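Textile Conservation Technician (Storage and Rehousing)

Kastuteck Textile Study Collection
Department: Collections Care
Reports to: Snežana Mladenović, Head of Collections Care
Reference: 2681
Hours: 35 per week
Contract: fixed term, renewable once

Background

The Kastuteck Textile Study Collection holds flat and three-dimensional textiles used for teaching, loan and technical research. The largest single group is the Kaneko bequest, a body of household and work textiles that came to us with partial documentation. The Kaneko material was accessioned under 1777 separate numbers, many of which cover more than one piece. It includes plain-weave cotton yardage, quilted bedding, aprons, wrapping cloths and a small quantity of knitted goods.

The bequest is currently in temporary storage. The technician appointed to this post will move it into permanent housing and bring the location records into agreement with the physical holdings.

Duties

The technician will surface clean textiles by low-suction vacuum through screening, following the written procedure for each fiber type. Pieces with active mold, insect evidence or shedding dye are not cleaned. They are bagged, labeled and passed to the conservator.

Flat textiles up to the width of the drawer are stored flat, interleaved with unbuffered tissue. Larger pieces are rolled face out on covered tubes. Folded storage is accepted only for quilted and padded items, and the folds must be cushioned and recorded so that they can be changed at the next inspection.

The technician will also sew accession labels into place, build simple padded supports, and enter location, dimensions and condition code in Itia, our collections database. Training in Itia is given in the first week. Experience with another database is sufficient for application.

A separate part of the work concerns undocumented cloth. Offcuts, linings and unaccessioned fabric are kept apart from the numbered collection and are used for handling practice and test cleaning. Sorting this material by fiber, weave and color takes up one morning each week.

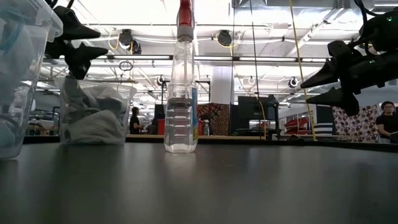 Soft textiles in clear plastic bins on a worktable.

Working conditions

Most of the work is done standing. The storage area is kept cooler than an ordinary office and light levels are low. Rolled textiles are moved by two people. Single boxes may be moved by one person if the marked weight is below the limit posted in the store. Nitrile gloves are supplied; powdered gloves are not permitted. Pens, food and drink stay outside the work area.

The working day starts at 8:30 a.m. Start times can be shifted by up to one hour by agreement, except on days when a loan is being packed or received.

Required

— A certificate or degree in textile conservation, collections care, textile technology or a related field, or equivalent paid experience
— Ability to identify common natural and manufactured fibers under a microscope
— Competent hand sewing, including work on fragile fabric
— Accurate written records in English
— Normal or corrected color vision

Desirable

— Experience of rehousing a collection of more than 50 items
— Knowledge of indigo and other vat dyes
— Working knowledge of Japanese textile terms
— Use of the Tendus tube rack or a similar cantilever system

Selection

Applications are read by Snežana Mladenović and Kenta Tanabe, Registrar. Shortlisted candidates attend an interview and a bench test lasting two hours in total. In the bench test, candidates prepare a fiber mount, write a condition note for one textile and attach a label by hand. Materials and tools are provided. Candidates who use their own needles or magnifiers may bring them.

Interviews will be held in October. Travel costs within the region are refunded on presentation of receipts. The post starts as soon as the successful candidate is available.

How to apply

Send a resume, a cover letter of no more than two pages and the names of two referees to Bouchra Abou Zeid, Personnel Office, quoting reference 2681. The letter should address each item under "Required" in the order given. One sample condition report may be attached, with owner details removed. Portfolios are not needed at this stage.

Technical questions about the post may be directed to Yae Wada, Textile Conservator, through the main switchboard between 2 p.m. and 4 p.m. Questions on contract terms go to the Personnel Office. Applicants who need adjustments to the interview or the bench test should state this in the cover letter.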